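Asunto: Re: [seguridad-lista] Simulacro de phishing con Emasora
Fecha: jueves, 5 de agosto

Hola a todos:

Contesto entre líneas, que el mensaje original trae varias cosas mezcladas.

> Hemos cerrado el primer simulacro de phishing con la plataforma de
> Emasora. Se enviaron 2.173 correos y solo 40 personas introdujeron
> su contraseña. El proveedor considera el resultado excelente y
> propone renovar en septiembre.

Que el proveedor considere excelente su propio resultado no me dice gran cosa. ¿Cuántos de esos correos llegaron a la bandeja de entrada? En Trurwood hicimos la misma prueba y el filtro se quedó con buena parte de los mensajes antes de que nadie los viera. En el informe contaban como "no han picado". Mientras no vea el registro de entregas, el 40 no sé con qué compararlo.

Tampoco se dice cuántos avisaron. A mí me preocupa menos el que pica y llama al cuarto de hora que el que borra el correo y se calla. Si el botón de aviso lo pulsaron 19 personas, como se comentó en la reunión, yo no hablaría de éxito.

> Además, con el módulo Mumero cada empleado tendría una puntuación
> de riesgo individual, visible para su responsable.

Esto me parece directamente mala idea. Una puntuación visible para el jefe sirve para que la gente esconda los errores, y no he leído en la propuesta ni una línea sobre quién guarda esos datos, cuánto tiempo y con qué base legal. ¿Lo ha mirado alguien de protección de datos? Pregunto en serio.

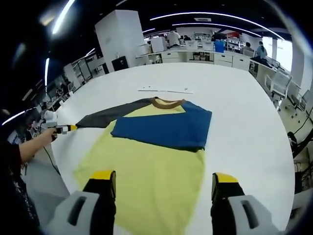 Sobre el precio: los 2.000 euros de la renovación no incluyen Mumero, que va aparte y sin cifra en el papel que nos pasaron. Con ese dinero preferiría terminar de repartir las llaves físicas de segundo factor, que protegen también al que pica. Y si hay que repetir el simulacro, que sea con un texto menos burdo. El de "su buzón está lleno" lo conoce todo el mundo.

> Politis ya lo usa y están muy contentos.

¿Contentos con qué? Si alguien tiene datos suyos de antes y después, que los mande a la lista y los leo encantado. Hasta entonces, mi voto es no firmar nada y pedir el registro completo de entregas y avisos.

Un saludo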